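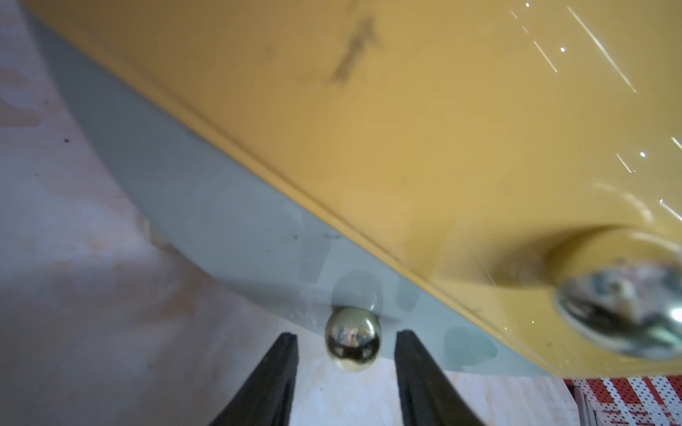

Grey scuff on the yellow plastic, with fine scratches or glints off to the right

Removing marks from glossy plastic
Cleaning and Repair > Household plastics

vpetek
Posts: 156
I sort donated toys for the Tallia shop and a lot of it comes in with dark rub marks. Washing-up liquid takes off the grease but leaves the grey. Someone at the shop swears by melamine sponge. I tried one on a red lid and it left a dull patch, so I don't want to use it on anything shiny. What do people use that won't kill the gloss?

Costel J
Posts: 11
White toothpaste on a damp cloth. Small circles, rinse, dry. Not the gel sort. Takes a few minutes.

hrvoje_o
Posts: 186
I wouldn't use toothpaste on gloss. It's an abrasive, same as the sponge, only slower. Find out first if the mark is a scratch or something left on top. Run a fingernail over it. If the nail catches, no cleaner will shift it. If it doesn't, try a pencil rubber, then a drop of white spirit on a cotton bud, somewhere hidden first.

Painted things are another matter. White spirit can soften paint, and on dolls' furniture you often can't tell if the colour is painted on or goes all the way through. I'd stick to soapy water for something like the little bed with the blue slats.
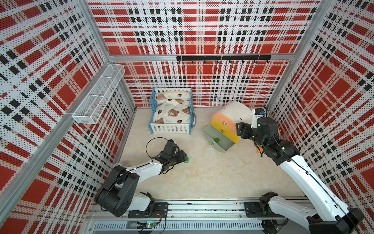
Re: Removing marks from glossy plastic

Costel J
I've done dozens of things with toothpaste and never had a dull one. Depends how hard you press.

vpetek
The nail doesn't catch. The pencil rubber got half of it off a blue tray this morning, so thank you. Next question is pale surfaces. These have soaked something up and I can't shift it. 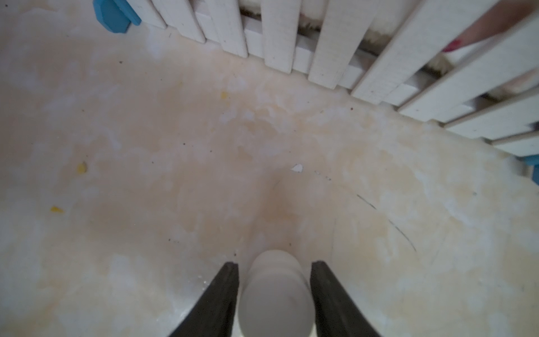

Stained floor inside the white picket fence

azra_b
If it's soaked in, rubbing won't help. Mix bicarb and water to a paste, leave it on for 8 hours, wipe off. My aunt Viorica does her chopping boards this way. Don't use bleach, it turned one of mine yellow.

hrvoje_o
Agree on the bleach. Bicarb is fine on plastic but I wouldn't leave it on bare wood or anything with a paper covering.

vpetek
Will try it on the worst bit. What about stickers? I want the marks off this without lifting the orange tab.
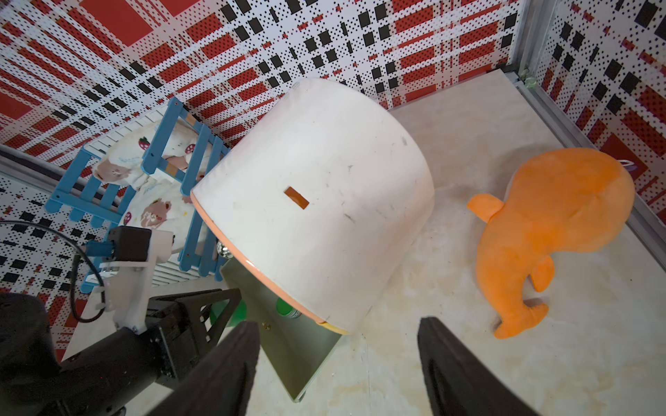

White tub on its side, faint grey scuffs on the curved face

azra_b
Cover the tab with low-tack tape and work away from it. Keep the cloth barely damp. White spirit will creep under the edge and loosen the glue.

Costel J
Or take the tab off with a hairdryer, clean the whole thing and stick a new one on.

azra_b
She said she wants to keep it.

Costel J
Fair enough. Tape, then.

hrvoje_o
Has anyone used the Gutis plastic polish? The hardware shop has it in but the label doesn't say if it's safe on anything children handle.

vpetek
Not me. I'll ask at the shop tomorrow and post back.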